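Wodwood
by Ha-neul Son
359 pages
Reviewed January 6, 2019

I wanted to like this one a lot more than I did. The blurb promises a witch with a grudge, a drowned village and a fox shifter who can't change back, and I'll pick up anything with a drowned village in it. Son's first book, Ristthorpe, had a slow start and a terrific last act, so I gave the sequel plenty of rope.

We pick up in September, a few weeks after the bell tower came down. Maren is living above the chandlery in Janbridge and pretending she doesn't hear the river talking to her. Then Rahman turns up on the stairs with a knife wound and no memory of the past year, and she takes him in. Just like that. This is the man who sold her sister's name to the river court in book one. I read that chapter twice looking for the reason and all I found was a paragraph about his forearms.

The romance is my main problem. They bicker, they share a blanket, she remembers she hates him, they bicker again. It goes on like this until chapter 49, when they finally have the conversation they should have had on the stairs. Yes, 49. The chapters are short, but that's still a long wait, and by then I was reading for the fox.

The fox is great, by the way. Tolly gets the only real jokes, and his scenes in the flooded church are as creepy as anything in Ristthorpe. I'd take a whole book of Tolly.

The magic is where I got grumpy. In the first book every charm cost something: a tooth, a memory, a year of good sleep. Now Maren ties a knot and mutters and the door opens. One of the river court says the old prices "no longer hold," and we're supposed to nod along.

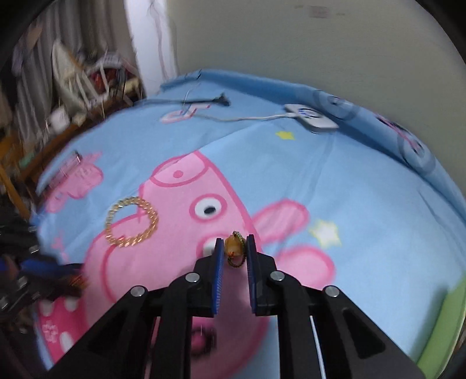

And if the prices don't hold, I'm not sure what anyone is afraid of. The big showdown at the weir should have had me chewing my nails. Instead I was wondering why she didn't do the knot thing again. Two pages later she does the knot thing again.

Son can write a sentence, I'll give her that. The river's voice is lovely and nasty at once, and the last page has a hook that will annoy a lot of people into buying book three. I might wait for the library copy.

2 stars out of 5, and one of those is Tolly's.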